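Home Topics Machines Space Animals Ask a Question

Can a robot put the dishes away yet?

Reading time: 4 minutes
By Yaqin Lu
November 2021

A robot is a machine that senses something about its surroundings, works out what to do, and then moves. A dishwasher moves water but does not look at the plates. A robot vacuum does sense things. It notices a wall and turns. Most homes that have a robot have one of these, and it does one job on a flat floor.

Other chores are harder. Clearing a table, for instance, means dealing with cups, forks, bowls and crumbs, all of different shapes and weights.

Why is a cup difficult?

When you pick up a cup, your eyes find it and your fingers close around it. Sensors in your skin tell your brain how hard you are squeezing. If the cup begins to slip, you tighten your grip before you have had time to think about it.

A robot has to do each of these steps with parts that engineers have chosen and programmed:

Finding. A camera takes in colours and shapes. The computer must decide which of them belong to the cup.

Reaching. The arm has several joints. The computer calculates an angle for every one.

Gripping. Many robots have a gripper with two fingers that open and close. The fingers must stop at the right distance apart.

Letting go. The cup has to be resting on something first.

Shiny things cause extra trouble. Light bounces off a glossy rim and makes bright patches that move when the camera moves. Shadows can change the colour of a surface, and a dark hole can be mistaken for a solid object.

What about shops?

Paduvside is a small hardware store with 400 different products on its shelves. Last June its owners tried out a stocking robot called Momov, built by a company named Pavport. Momov was given one task, which was to move boxes of the same size from a cart to a shelf. It did this well, but it was slower than the staff. When the boxes were replaced with soft bags of birdseed, it dropped 40 out of 300.

The bags were the problem. A box keeps its shape when it is squeezed. A bag does not, so the gripper closed on a different shape every time. The owners kept the robot for boxes and went on stacking the birdseed by hand.

Practising inside a computer

Real cups break, and real arms wear out. For this reason engineers often let a robot practise in a simulation, a kind of model world made by a computer. Gravity, light and the hardness of objects are all worked out with mathematics. The robot can try a task more than 2 million times without chipping anything.
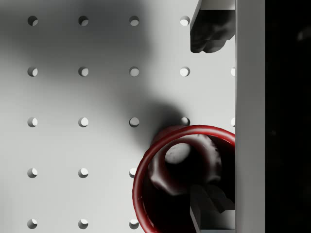
A simulated gripper and a round red container on a board with holes, seen from directly above.

The weak point of a simulation is that it is tidier than a kitchen. Real counters are sticky, and real cups have tea in them. A robot that has practised only in a model world may fail when it meets the real one – engineers call this the reality gap. One way to make the gap smaller is to change the colours, lighting and weights in the simulation again and again.

So, can machines do chores yet?

Some can do some of them. Floors are mostly manageable, and so are boxes that are all alike. Folding laundry can be done slowly in a laboratory. A home robot called Wi can carry a tray along a hallway, but it cannot load the tray or unload it.

Putting away a mixed pile of dishes, in a kitchen the robot has never seen, is still work for people.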